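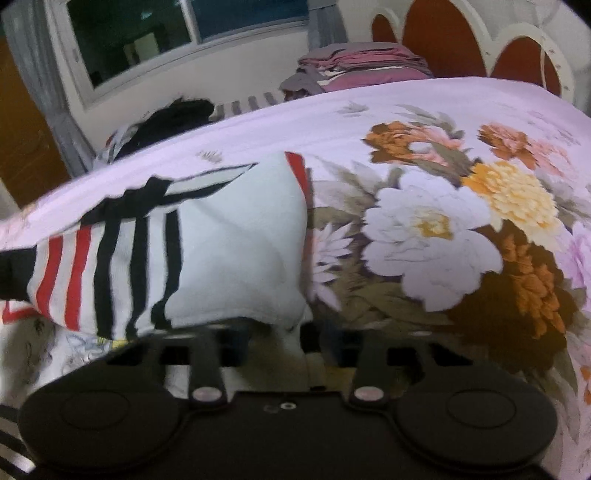
Folding on the bed: a small gallery

My name is Mirela Peixoto and I keep this page for people who, like me, do not own a big table. In our apartment the laundry is folded on the bed. We have two bedrooms and very narrow closets, so the way a shirt is folded decides if the door will close or not.

I learned folding from my mother, who worked nine years in a small clothing shop called Toletti. She had one rule that I still follow: first make the sheet under you smooth, then start with the clothes. If the sheet has waves, the shirt will have them too.

The flowered sheet is my favorite one for this work. It is soft in color, pale pink or lavender depending on the light, with a big white peony and yellow flowers. White clothes look very nice on it. I bought it in March at the Akinola market, and it has been washed many times after that.

Striped knits are the hardest for me. The stripes show every mistake. With a plain shirt you can be a little crooked and it does not matter, but with stripes the eye goes directly there. I open the piece completely, pull the sleeves out to the sides, and pass my hand from the collar to the hem before the first fold. A whole basket takes me around 40 minutes, with coffee.

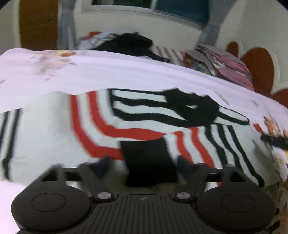 Black cloth, folded, on top of the red, white and black stripes.

Small dark pieces I like to fold into a rectangle and put them on something light, so they do not get lost on the bed. My friend Dela Quansah does the opposite. She puts all the dark things on a chair and folds them last, in the evening, when she is already tired. We have discussed this many times and we do not agree.

For knits, please do not use hangers. The shoulders become long and they do not come back. Fold the sleeves to the back, then the bottom up to the middle, then once more, and keep the pile low.

More pictures will come when I finish the winter drawer. If you have a good method for turtlenecks, write to me, I still have no solution for the neck.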